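How I pack a week's clothes into one small bag

Posted Dec 14, 2020

I used to be a terrible packer. I'd leave it until the night before, throw everything at a suitcase the size of a fridge, sit on the lid and then pay for the extra weight at the airport. These days I do a full week out of one 30 litre rucksack and I've still got room for a book and a bag of biscuits (non-negotiable). A few of you asked me to write it all down after my Lovorport post, so I have!

What you'll need

A bag that opens all the way round like a book. Mine is an old Mestico one and the zips are still fine, although I've lost both of the little pulls and replaced them with string. Top-loading bags work too but you'll swear at them more.

Three packing cubes, or three cloth bags, or pillowcases if you don't want to spend anything. I bought the Zornitari ones in the sale. A flat surface that's at least twice as wide as your biggest top. A kitchen scale or a luggage scale if you're flying.

Step 1: Get everything out first

Put the lot on the bed. Yes, all of it, including the things you're "just thinking about". I go by outfit and I stand tops next to the bottoms they'll be worn with. If a top only goes with one thing, it goes back in the wardrobe. I'm quite strict about that now, after carrying a mustard cardigan round for a week in May and never once putting it on.

For seven days I take five tops, two pairs of trousers, one jumper, and underwear for every day plus a spare. Socks the same. One pair of shoes in the bag and one on my feet.

Step 2: Fold the tops flat

Lay your T-shirt face down and smooth it out with your hands, working from the middle towards the edges. Fold one side in so the edge sits halfway across the shoulder, then lay the sleeve back on itself. Do the same on the other side. You want a long strip with straight sides, and the neck in the centre at the top.

Now bring the hem up to just under the neckline and fold once more. Done! It doesn't have to look like a shop display.

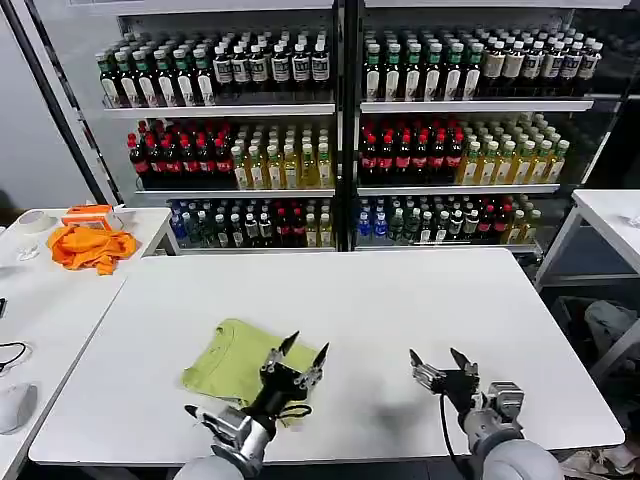 If you're using cubes, measure your fold against the cube before you do all five. I forgot this the first time and ended up with a pile that was two fingers too wide, so I had to start again with a cup of tea going cold beside me. Fold one, drop it in, see how it sits, and adjust from there.

Heavier cotton takes up more room than you'd think, so put those at the bottom and the thin ones on top. Stand them on their edges like files in a drawer if your cube is deep enough. That way you can pull out the one you want without wrecking the others.

Step 3: Roll the rest

I know some people roll everything. I've tried it, and my shirts came out looking like I'd slept in a hedge. But rolling is brilliant for leggings, pyjamas, swimming things and anything stretchy. Fold in half lengthways, start at the waistband and roll tightly towards the ankles, pressing down as you go.

Jeans I fold in half and lay along the back of the bag, where they also stop your charger digging into your spine. The jumper goes on last, loosely folded, right at the top, because I'm always cold on trains.

Step 4: Fill the gaps

This is my favourite bit. Stuff your socks inside the spare shoes, then put the shoes in an old shower cap or a carrier bag, soles down. Pants go down the sides of the cubes. Belts run round the inside edge of the bag, flat, and they stay put surprisingly well.

Little things are what used to drive me mad. Earplugs, hair bobbles, the one safety pin you need at two in the morning. I keep mine in a small tin with a lid that closes properly, and the tin lives in the same outer pocket on every trip.

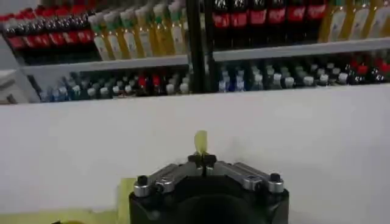
Toiletries get their own bag at the very top, and I put a square of cling film under each bottle cap before screwing it back on. If you only use a bit of something, don't take the whole tube! I decant face cream into a contact lens case, which lasts me the week with some left over.

Step 5: Weigh it and walk about

Put the bag on and go up and down the stairs a couple of times. If it pulls backwards, your heavy things are too far from your back, so swap the shoes and the jeans round. Then weigh it. My wash bag alone came to 600 grams last time, and taking out a second shampoo made a real difference.

Unpacking

Lift the cubes straight into a drawer and leave the tops in them. Dirty washing goes in whichever cube empties first. On the way home I don't bother folding at all, I just squash everything in and it all still fits, more or less.

Next time I'll do winter coats, which are a whole other headache. If you've got a good way of packing walking boots please put it in the comments, mine are enormous.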